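Slide 4 – looking after the hand grippers

Right, maintenance. The Plurton pair gets 15 minutes every morning, which Casteck's manual calls "optional" in the tone of a dentist discussing floss.

Marker cubes first. Wipe each face, then try to wiggle it. A cube that has shifted still tracks beautifully, just to the wrong place. Then close both tips slowly on a light box and watch for one finger arriving early.

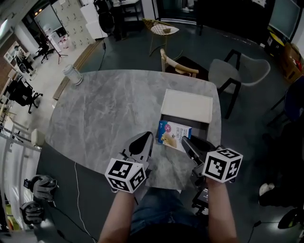

Krawczyk wrote in after the Muvville run of this talk to say that wiping is all very well, but a cube knocked in its mount wants a full recalibration, and no cloth will help.

Fair. Do both. (Pause for groans.)

Pads next. Ours are changed after 70 hours, or sooner if a thin strip slides when you tug it. Try a label held upright, edge on to the grip.

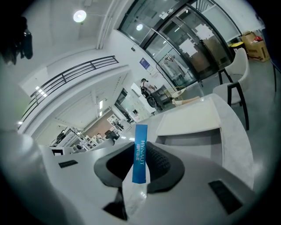
If it slips, clean the pad and tug again before you order new ones – I have a drawer of 5 perfectly good pads that says so.

Next slide: cables.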